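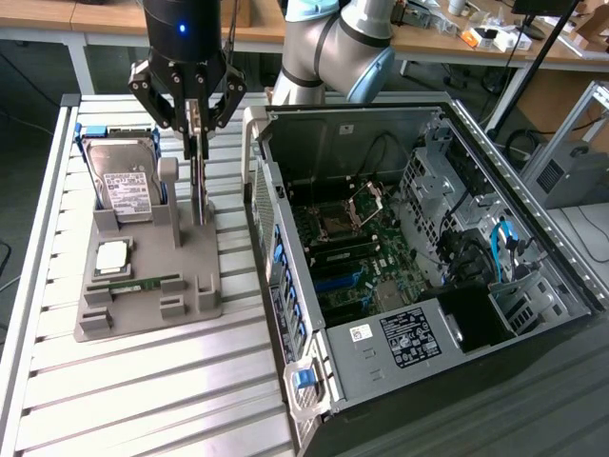

Graltcombe Film Night Group – minutes, May 18, 2023

I'm typing these up from my own scribbles, so if I've got you wrong, shout and I'll fix it before the next one goes out.

We started late because the hall key wouldn't turn. Last month's minutes were passed with one change (the Malerel reel is a 16mm print, and I'd written 8mm – sorry!).

Road safety shorts. Kiyoshi Ishida has now watched all 24 of the driver training films that came out of the Stetel depot. Most are in decent shape, though two have vinegar smell and are staying in his garage, away from the others. His favorite is the one on merging, where the narrator gets crosser and crosser with a man in a hat. We agreed to show that one first. I asked if we could skip the tire film, which I found awfully long, and got outvoted.

The bus film. We talked for ages about whether we can show the Abou Jaoude bus company film in public. The family said yes over the phone, but I'd feel a lot better with something in writing. I'm going to send them a letter this week. Kiyoshi thinks the opening shot is the old Graltcombe turnaround before they widened the road, and I think it's the one by the mill. We ran it twice and still don't agree.

Money. We have $200 left after the splicing tape and the new projector lamp. Scanning the bus film would eat most of it. Agreed to get a second quote before we spend anything.

September show. The hall is ours for the evening and seats 48 with the side doors clear. Free entry, donation jar by the coffee. I offered to write the program notes – one page, large print this time, I heard you all. We still need a longer extension cord and somebody to bring the good screen over from the library.

Any other business. The box of loose trims is still in my trunk. If anyone wants to sort it, please come and take it away!

Wrapped up at nine. Next meeting same room, and I'll bring the cookies.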